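Trinby Pink Mini Basketball

We have carried plenty of balls in this shop, and this one gets picked up more than any of them! It's pale pink with darker pink seams, and it has little cartoon graphics and lettering printed right on it. Cheerful without being babyish -- my niece is eleven and still wants it on her shelf.

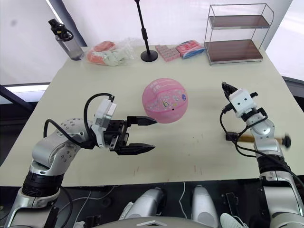 Trinby ball in pink, shown on a tabletop.

The size is the nice part. Smaller hands can get a proper grip, and grown-ups end up dribbling it down the hall anyway. Zulmira Torres took one to her after-school group in August and came back for more (she now has 20, plus a pump). It bounces well on wood floors, driveways and gym mats. On grass, well, no ball does.
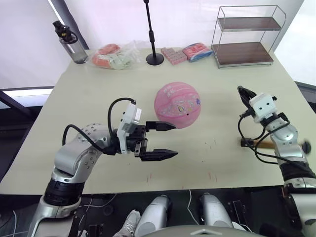 Photo: Vasco Bettencourt / Lavoie

Care is easy. Wipe it with a damp cloth and mild soap, and go gently over the printed parts. Keep it out of a hot car. If it feels soft after a few weeks, a few strokes with a hand pump will bring it back -- wet the needle first.

Our first order was 300 and they went fast, so we have a bigger one on the way.

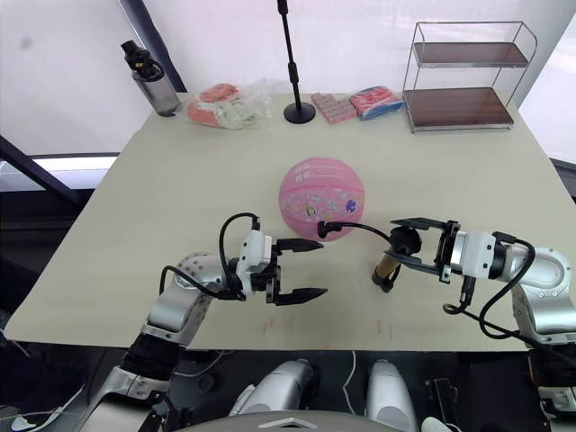
Does the ball come inflated?

We ship it flat, with a needle in the box. You'll need your own pump, and any ordinary ball pump will fit.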